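4.2 Boil-off accounting and the problem of the patient ship

The voyage model in Section 3 assumes that a carrier leaves when it is full and arrives when it is expected. Neither assumption survives contact with a port authority. Of the 131 laden voyages in the Vasix schedule data, 62 included a wait at anchor long enough to change the delivered cost of the cargo, and the schedules themselves record these waits with a tact that borders on fiction ("operational adjustment" is a favourite). We therefore treat waiting time as a variable in its own right, drawn from the empirical distribution for each terminal.

For liquid ammonia the consequences are modest. The cargo can be kept cold with onboard reliquefaction, and the penalty appears as fuel. Liquid hydrogen is less forgiving. Vapour generated in the tank must be burned, vented or reliquefied, and each option arrives with its own invoice. Following Reuter's earlier treatment of the Drermont terminal, we charge all vapour to the seller until the first transfer arm is connected and to the buyer thereafter. Both parties will find this unfair, which we take as mild evidence in its favour.

Terminal labour was the other input we had hoped to borrow from someone else. Published estimates for berth crews range from the optimistic to the decorative, and none separates routine sampling and valve checks from the transfer itself. We settled on a fixed crew cost per call, with a supplementary rate for any call starting after 6 p.m., and held the level of automation constant across all ports.

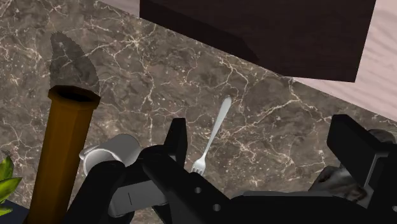
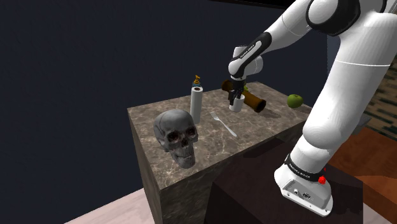
Figure 6. Rendered views from simulation: gripper and fork over a marble countertop (first view); arm with gripper closed around a small white cup (second view).

With waiting time included, the ranking of the two carriers changes at only one terminal, Cerkia, where the berth is shared with grain and the grain usually wins. There the hydrogen route loses its advantage once the mean wait exceeds 90 hours. At the remaining terminals the order is preserved, although the margin narrows enough that we would not care to defend it at a financing meeting.

The Kuipers tariff deserves a separate remark. It levies a flat berth fee of $570 per hour regardless of vessel size – a policy whose simplicity we admire and whose logic we have been unable to reconstruct. Small carriers are penalised heavily, and the model responds by favouring larger parcels than any current tank at the terminal could store. We capped parcel size at shore capacity and reran the case. The revised result is less dramatic and can be built.

Two limitations carry forward to Section 5. The schedule data stop in February, before the summer queues at the northern berths, and the waiting distributions are treated as independent between ports. Miettinen has pointed out, in correspondence, that a ship delayed at one terminal tends to be late at the next. We agree, and the correlated case is reported in Appendix C.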